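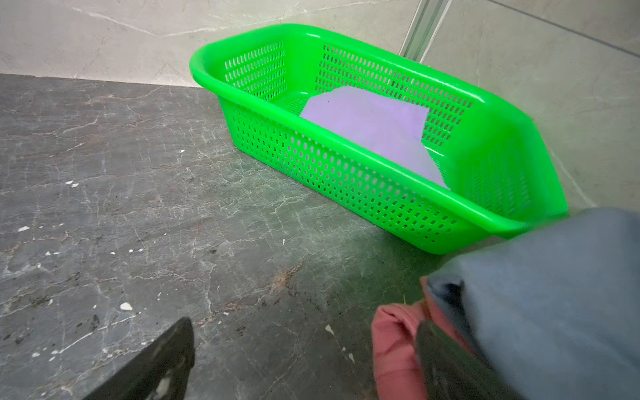 A green basket with a lavender cloth in the bottom.

Covadonga Herrero finished the last cut of Hunia in July, at four in the morning, and then went home and slept through two calls from her distributor. The film is her second feature. It follows a ferry pilot in 1820 who is asked to carry a sealed coffin upriver and decides to open it. It was shot in 2 languages on a budget she describes as "small enough that I knew where all of it went."

Herrero came to directing from editing. She spent nine years cutting television drama, most of it for Girard, a production company that closed while she was working on her first script.

"I was used to fixing other people's footage," she says. "When I started shooting my own, I kept covering myself. I would ask for six angles on a man drinking soup. Cor told me to stop."

Cor Goossens is her cinematographer. They met on her first feature, Stovis, which played at a few festivals and had a short run in theaters. For Hunia he asked her to pick one camera position per scene and defend it before anybody unpacked a lens.

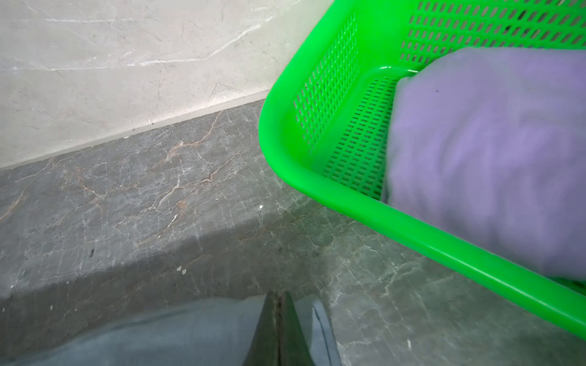
"Some days we argued until lunch and then shot the whole scene in an hour," Herrero says. "The crew hated the mornings. They liked going home early."

The script ran to 190 pages in its first version. Maëlle Kennedy, who shares the writing credit, took out a wedding, a trial and most of the pilot's brother. Herrero put the brother back. He is played by Saeed Rostami, who had been hired for one day and ended up staying five weeks.

"Saeed had this way of listening to the lead actress," she says. "Bohdana would say her line and I would be watching him. I told Maëlle we needed more of that, and she was not happy with me, and then she wrote the dinner scene in one night."

Bohdana Palamarchuk, who plays the pilot, learned to handle a flat-bottomed boat for the part. Herrero had budgeted for a double and did not use one.
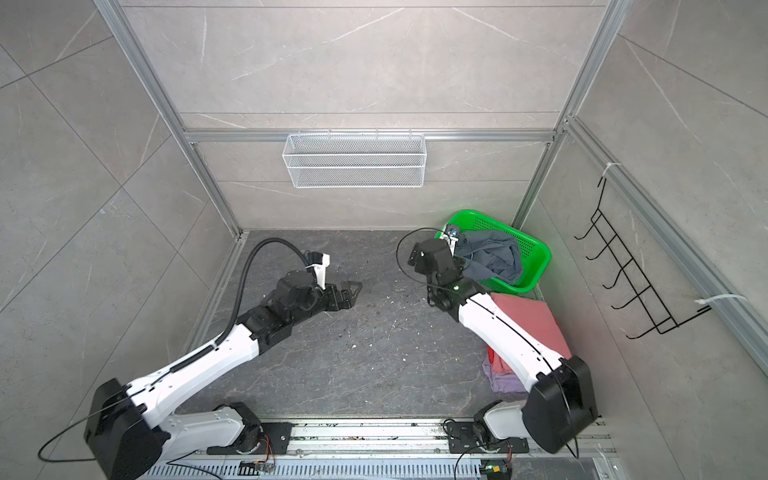 Sound was the part of the job she worried about most. The river was too loud to record dialogue, so much of the film was re-voiced afterward in a small room, with Herrero making the background noises herself until the foley artist arrived. She is particular about this work and talks about it for longer than anything else. Give her a green basket of clothes on a stone floor, she says, and she wants to know how it sounds when somebody drags it, and whether the next room can hear. "Audiences forgive a dark picture. They don't forgive a footstep that belongs to another floor."

Hunia opens on 275 screens, far more than Stovis had. Herrero says she has stopped reading early reviews, although she quotes two of them during our conversation, one favorable.

Her next project is called Madis and is set in a print shop. Kennedy is writing the first draft alone this time. Herrero has seen eleven pages of it and has asked for the rest by the end of the month.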